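판례·법률 토론 게시판 > 계약/소송 일반

제목: 검수 조항에 "이의 없으면 승인 간주" 들어간 판결, 다들 너무 크게 보는 것 아닌가요

작성자: 민법총칙재수강
2021년 3월

요즘 부품 납품 쪽 블로그마다 Brudar 대 Vanton 하급심 판결을 무슨 대법원 전원합의체처럼 인용하고 있던데, 판결문을 끝까지 읽은 사람이 몇이나 되는지 모르겠습니다.

사실관계만 짧게 적습니다. Brudar가 커넥터 하우징을 납품했고 Vanton이 받았습니다. 계약서에는 수령 후 5일 안에 서면 이의가 없으면 검수에 합격한 것으로 본다는 조항이 있었습니다. Vanton은 40일이 지나서야 치수 불량을 주장하면서 대금 지급을 거절했고요. 법원은 대금을 지급하라고 했습니다. 여기까지는 맞습니다.

그런데 블로그 글들은 여기서 "승인 간주 조항은 무조건 유효하다"로 건너뜁니다. 판결문에 그런 문장은 없습니다. 법원이 본 건 Vanton이 입고 당일에 이미 샘플을 측정했고 그 결과를 자기들 전산에 올려 두었다는 점입니다. 알고도 가만히 있었던 거죠. 즉시 발견할 수 없는 하자였다면 결론이 어땠을지는 판단하지 않았습니다.

저는 이 판결의 값어치가 딱 그만큼이라고 봅니다.

댓글 1
작성자: 구매팀출신

말씀하신 부분은 동의하는데 너무 깎아내리시는 것 같습니다. 실무에서는 이 조항이 있느냐 없느냐로 협상 분위기가 완전히 달라져요. 저희도 예전에 Parry 쪽 표준계약서 받았을 때 검수기간 조항 하나로 한 달을 끌었습니다. 법원이 조항 문언대로 갔다는 것 자체가 의미 있죠.

댓글 2
작성자: 민법총칙재수강

문언대로 갔다는 근거가 어디인지 짚어 주시면 좋겠습니다. 이유 부분에서 조항 해석에 쓴 분량은 한 문단이고 나머지는 전부 Vanton이 언제 알았느냐입니다. 문언만으로 충분했으면 증거조사를 그렇게 길게 할 이유가 없었을 텐데요.

댓글 3
작성자: 상법69조

닉네임값 하러 왔습니다. 상인 간 매매면 매수인은 목적물을 받은 뒤 지체 없이 검사해야 하고, 하자를 발견하면 즉시 통지해야 합니다. 즉시 발견할 수 없는 하자는 6개월이고요. 이건 임의규정이라 당사자끼리 달리 정할 수 있다는 게 일반적인 설명입니다. 그러니까 5일로 줄이는 약정도 원칙적으로 가능하다고 봐야지, 이 판결에서 새로 나온 얘기가 아닙니다.

다만 이 건이 매매인지 제작물공급인지는 따져 봐야 합니다. 부대체물 제작이면 도급 쪽으로 가고, 그러면 69조가 그대로 적용되지 않습니다. 도면을 Vanton이 줬다면서요?

댓글 4
작성자: 구매팀출신

도면은 Vanton이 준 게 맞는 걸로 압니다. 그런데 양쪽 다 매매를 전제로 싸웠어요. 그래서 법원도 굳이 안 건드린 것 같고.

댓글 5
작성자: 상법69조

그럼 더더욱 선례로 쓰기 어렵죠. 당사자가 안 다툰 쟁점 위에 세운 결론인데.

댓글 6
작성자: 하자담보노예

이런 부품 만져 보신 분이 얼마나 계신지 모르겠는데, 하우징이나 스트립류는 눈으로 봐서는 모릅니다. 법 얘기 하시는 분들은 "검사했으면 알았을 것"을 너무 쉽게 말씀하세요.
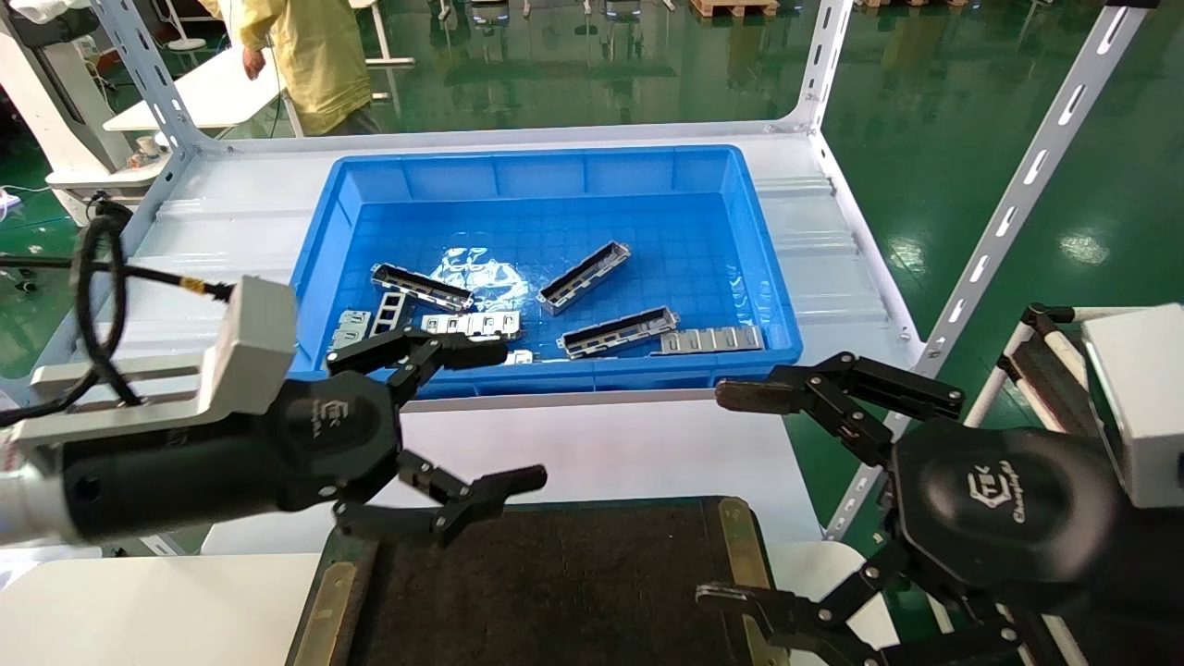

파란 트레이에 담긴 커넥터 하우징과 금속 스트립

저런 걸 놓고 육안으로 합격 불합격을 가리라고 하면 저는 못 합니다. 로트가 400개면 전수 측정은 애초에 견적에 없고요. 샘플 몇 개 재고 나머지는 믿는 겁니다. 5일 조항은 그 현실을 아는 공급사가 유리하게 박아 넣은 거예요. 판사가 그걸 알고 썼을지 의문입니다.

댓글 7
작성자: 민법총칙재수강

그 점은 저도 궁금합니다. 그런데 이 사건에서는 샘플 측정에서 이미 불량이 나왔다는 게 문제였으니 전수 검사가 가능했는지는 쟁점이 아니었습니다. 샘플에서 멀쩡하게 나왔는데 나중에 나머지에서 불량이 터진 경우라면 저는 하자담보노예님 편을 들겠습니다.

댓글 8
작성자: 하자담보노예

측정값이 전산에 있다고 담당자가 "알았다"고 볼 수 있나요? 저희 회사도 측정값은 자동으로 올라가고 아무도 안 열어 보는 날이 많습니다. 그걸 회사의 인식으로 보는 건 좀 무섭네요.

댓글 9
작성자: 상법69조

무섭긴 해도 안 열어 본 게 항변이 되긴 어렵습니다. 검사의무가 있는 쪽이 검사 결과를 안 본 거니까요. 인식이 아니라고 쳐도 통지를 게을리한 책임은 남습니다.

댓글 10
작성자: 지나가던사내변

Trustora에서 나온 계약관리 프로그램 홍보 메일 받아 보신 분 계신가요. 이 판결 들먹이면서 "검수 조항 자동 점검" 어쩌고 하던데, 제목에는 "납품 분쟁의 기준이 바뀌었다"고 써 놨더군요. 1심 하나로 기준이 바뀝니까. 첨부된 요약본에는 입고일 측정 얘기가 아예 빠져 있었습니다.

댓글 11
작성자: 민법총칙재수강

제가 이 글 쓴 계기가 그 메일입니다. 요약본에서 그 사실을 빼면 완전히 다른 판결이 됩니다.

댓글 12
작성자: 구매팀출신

저도 그 요약본 보고 판단한 면이 있네요. 원문은 이유 뒷부분을 대충 넘겼습니다. 그래도 조항이 유효하다는 전제가 없으면 40일이 왜 늦은 건지 설명이 안 되잖아요. 조항이 아예 무의미했다는 주장은 못 받아들이겠습니다.

댓글 13
작성자: 상법69조

조항 없이도 늦었을 수 있습니다. 알고 나서 40일이면 "즉시"가 아니니까요. 그래서 이 판결만 가지고는 조항 덕에 이긴 건지 법 때문에 이긴 건지 구별이 안 됩니다.

댓글 14
작성자: 지나가던사내변

항소는 됐다고 들었는데 확인은 못 했습니다. 혹시 작년 10월 이후 진행상황 아시는 분?

댓글 15
작성자: 하자담보노예

들은 얘기 말고 사건검색 결과로 부탁드립니다. 지난번 물품대금 글에서도 "항소됐다더라"로 댓글이 한참 달렸는데 알고 보니 확정된 사건이었어요.

댓글 16
작성자: 지나가던사내변

네, 그래서 확인 못 했다고 쓴 겁니다. 사건번호 있으면 내일 조회해 볼게요.

댓글 17
작성자: 민법총칙재수강

번호는 쪽지로 드렸습니다. 항소심에서 매매냐 도급이냐가 다시 나오면 글 새로 파겠습니다.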